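The desk, the snack situation, and where my tote bags go

I have a new desk! Well, new to me. Shiuli Begum was clearing out her back bedroom in January and asked if I wanted it, and I said yes before I'd measured a single thing (I never measure, I regret it every time, and then I do it again). We got it up my stairs on a Monday night with a lot of yelling and one scraped knuckle, mine.

It's a pale wood-look thing with a rounded corner, and I love that corner more than I should. My old desk was a Jesard hand-me-down with edges that could take out a hip. I had a permanent bruise from walking past it on the way to the window. Two weeks in with this one and I'm healing nicely, thanks for asking.

The other thing I like is the little round cable hole at the back. I've been running my lamp and charger cords over the side of every desk I've ever owned, and they slide off and end up on the floor behind the radiator, and then I'm down there with a flashlight at 11 pm. Now they go through the hole. I know everyone else has had one of these since forever.

What I promised myself is that the middle stays clear when I'm done for the day. Everything else gets pushed to the left. I have the clear acrylic organizer over there, which I bought from the Flestwood sale shelf for four dollars, and it's meant for papers. So far it's been used for propping up whatever bag I came home with.

And then there are the snacks. I work better with chips nearby, I'm not going to pretend otherwise, so a bag usually ends up on whatever surface I'm using.

Pale wood, a white tote dropped on the left, and in the second one, chips: 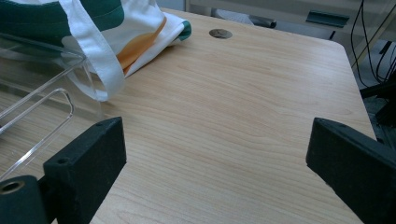
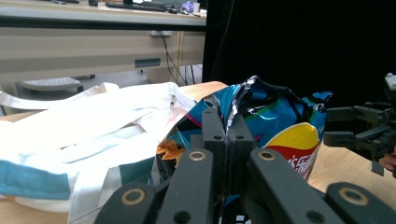
The tote bag problem

I own too many. I pulled them all out last weekend and there were 20, which is ridiculous for one person who buys groceries once a week. Some came from book fairs, some from the Akanda market down the street, and at least three were gifts that had other gifts inside them.

The canvas ones are my favorites because they're sturdy and you can wash them, but they will not stay folded. I fold one, put it down, turn around, and it's a heap with handles again. I tried rolling them and standing them up in a shoebox. That lasted until I needed the one at the bottom. I tried hooks on the back of the door, and that worked pretty well until the door stopped closing — apparently eight bags on two hooks is a lot of bag.

So now I'm doing it like this. Four stay out, on one hook by the front door. The rest went into a flat drawer under the bed, except the ones with busted seams, which I've started cutting up for cleaning cloths (great on windows, by the way, much better than the fancy ones). If a new bag comes in, one has to leave. Ask me in a month how that's going.

Chips near a keyboard

My sister thinks this is disgusting and she's probably right. I've moved to pouring them into a bowl, since the rustling was driving me up the wall on calls, and I keep a damp cloth in the drawer for my fingers. I've also bought a couple of those big plastic clips from Trurness so the leftovers don't go stale. Do I ever have leftovers? Sometimes! If it's a flavor I don't like.

Next up is the chair, which squeaks when I lean left and not when I lean right. If you've fixed one of those without buying a whole new chair, please leave me a comment.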